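About Mideo

Hi, I'm Pui-shan Tsao, and Mideo is my shop. We sell secondhand and small-batch clothes for women who have to look put together on a day when they'd frankly prefer sweatpants. If you found us through the swing coat, welcome, and sorry, it's sold out again.

I started out altering bridesmaid dresses in my apartment in Karnovport. People kept bringing me other stuff along with the dresses. A blazer with shoulders out to here, a pair of wool trousers that belonged to somebody's aunt, a skirt that was perfect except for the eight inches nobody wanted at the bottom. I liked those jobs a whole lot more than I liked the bridesmaid dresses. After a while I was buying the blazers myself, fixing them up and selling them on a rack outside the coffee place on Beddoe Street, and by the next April I had a lease and a sign with the wrong phone number on it.

We're still on Beddoe, at number 231, up one flight. The buzzer sticks, so lean on it.

Hsin-yi Fung joined me when it was just the rack. She does the buying now and has a much better eye than I do for knitwear -- I get excited by color and forget to check the elbows. Bouchra Ouali runs the sewing room. She trained in menswear, and that's why our trousers hang the way they do. If you've ever put on a pair of ours and wondered why the pockets don't gape, go thank her. Régis Ferrand answers the emails and packs the orders, and he'd like me to tell you to please put your apartment number in the address box.

What we carry changes all the time, but it comes down to two kinds of thing. First there's the secondhand: coats, jackets, shirts, good wool, denim if it's got some life left in it. Everything gets cleaned, mended and measured flat before it goes up. We measure because sizes on old labels mean nothing at all (I own a 16 and a 6 from the same maker and they fit exactly the same). Then there's the Plekelov line, our own patterns, cut from fabric that bigger makers ordered too much of. When a bolt is gone, it's gone, and I can't get you the green one, I'm so sorry, I want the green one too!

The Plekelov patterns come in 16 sizes. It was nine to begin with. Then a customer stood in the fitting room and told me, very kindly, that she'd been coming up our stairs for a year to buy scarves because scarves were all we had for her. I thought about that for weeks. It took Bouchra and me most of a winter to redraw everything, and a couple of the jackets had to be thrown out and started over, since you can't just blow up a sleeve and hope for the best.
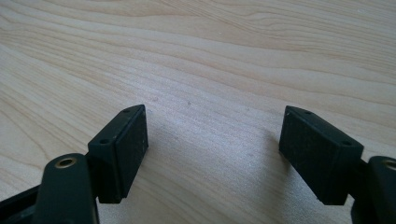
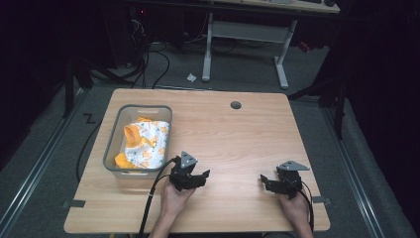 Can I bring in my own clothes to sell?

We buy from the public in the mornings, 10 to noon, any day we're open. Bring clean pieces on hangers or folded in a bag, and Hsin-yi will make you an offer on the spot, in cash or store credit. Credit is worth more. We don't take swimwear, shoes or anything with fur.

A word on prices, since people ask. A secondhand shirt with us costs more than it does at a thrift store, and the difference is Bouchra's time. Collars get turned, buttons get matched, linings get replaced when they need it. If a piece has a flaw we couldn't fix, we write it on the tag and knock the price down. I wear a lot of those myself, so what you see on the flaw rack is whatever I've left for you.

We also do alterations on things you bought somewhere else, as long as you're not in a rush. Hems take two weeks. Coats take longer, and in the fall they take a lot longer. Alois Bachmann comes in for the leather work, so ask Régis when he's next around before you haul your jacket up the stairs.

Returns are easy if you still have the tag on. Bring it back or mail it back and we'll refund you or swap it. Altered pieces are yours for good, I'm afraid, but if we hemmed it crooked we'll hem it again.

That's us, more or less. Come try things on, there's a chair for whoever you dragged along -- and the big mirror is the one by the window, the other one makes everybody look short.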